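5.3 A Slow Fault in the Bimanual Recordings

We now come to the failure that taught us the most, and we think it deserves more room than failures normally get in a paper of this kind. It concerns the relative pose between the two hand-held grippers, the quantity our policy leans on most heavily whenever both hands have to meet over one object.

In the Pledard setup each gripper carries its own wide-angle camera, and the pose of one hand relative to the other is recovered from a square fiducial marker fixed to the partner device. When the marker is in view and sharp, this works beautifully. The operators need no external tracking, they can walk into a new room and start, and the whole rig fits in a carry case. We were (and still are) very fond of it!

The trouble first showed up on the robot. A policy trained on the Wastov handover task closed its left fingers too early, in a way that looked almost deliberate: the approach was smooth, the timing was good, and the fingers shut on air just short of the part. We ran 40 handovers with this policy and 58 percent of them ended with the part on the table. One of them ended with the two arms touching at the wrists, which tripped the force limit and stopped the cell. No damage was done, but from then on we treated the matter as a safety problem and kept both arms at reduced speed.

Our first guess was latency. We spent far too long on it. We swapped the network switch, logged every timestamp on the way from policy to controller, and found a perfectly healthy system. Our second guess was hand-eye calibration on the robot, and that was healthy too. Only when Hauke Kasten replayed the training demonstrations with both gripper trajectories drawn in the same coordinate system did we see it. In a large share of the recordings the gap between the hands grew slowly over the session, then jumped back to its correct value after a restart.

What made this so interesting is that neither trajectory was wrong enough to be rejected on its own. Our filter, Sani, checks each hand for sudden jumps and for loss of tracking. A slow drift passes both checks. The marker should have caught it, and here we found the real bug: after a detection at a steep angle, the solver could settle on the mirrored solution for the marker's orientation. The consistency test threw that detection out, as it should. It then also lowered the trust placed in the next detections, including the good ones. After enough steep views the marker was in effect being ignored, and the system ran on the two separate trajectories with nothing tying them together.

Steep views are common in bimanual work. People turn their wrists, they rest one hand low while the other reaches, and they point the fingers toward each other whenever something is passed across. Figure 7 gives a view from one gripper with the partner device and its tilted marker cube off to the right. The curved white wall behind them adds a difficulty of its own. Large plain surfaces offer few features to track, so the marker matters most in the kind of place where a single bad detection can do the most harm.

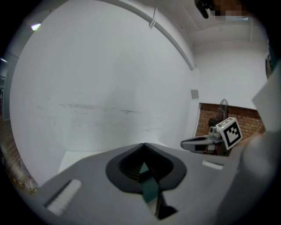
Figure 7. View from one hand-held gripper during bimanual work, with the second gripper and its fiducial marker at right.

5.4 Repair and Re-run

The repair is short. A rejected detection no longer changes the trust given to later ones, and when two marker solutions are close in error we keep both until the motion of the hands settles the question. We also added a check to Sani that compares the gap between the hands at the start and end of every session, where the operator brings the two grippers together in a fixed pose.

We reprocessed all 495 demonstrations collected at Vernwood. Most of them could be saved, to our great relief, and the rest were removed before retraining. With the same network, the same training settings and the same starting positions, the new policy completed 100 handovers without a contact between the arms. It did still drop parts now and then, mostly when the part was offered at an odd angle, and we do not count those cases as solved.

We have kept the reduced speed limit during the first run of any newly trained bimanual policy. It costs very little time. The wrist contact described in Section 5.3 came from data that had passed every check we had, and we expect there are other slow faults of this sort still waiting to be found in our older recordings.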